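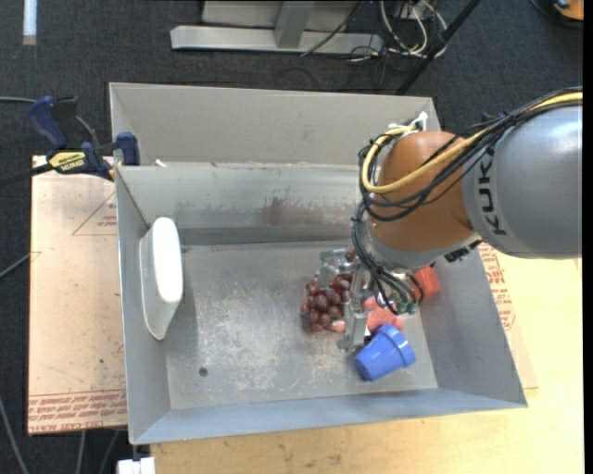 Work on the Orkuvdale ground has moved on since the last report. The square has been relaid on two sides and the old pavilion seats, 104 in all, are out. The scrap is going into grey sheet-metal bins with sloping sides, and Brendetti will collect it at no charge. The new sight screens are ordered.

**Still to do**

- Drainage at the river end. Wekesa Muriithi has a quote from Plilta and wants a second.
- Seating for up to 240, to be in place by December.
- Outfield levelling, held up for 3 weeks by rain.

The junior fixtures are being played at the school until the square is ready.

Marisol Villanueva
Wednesday, May 29, 2024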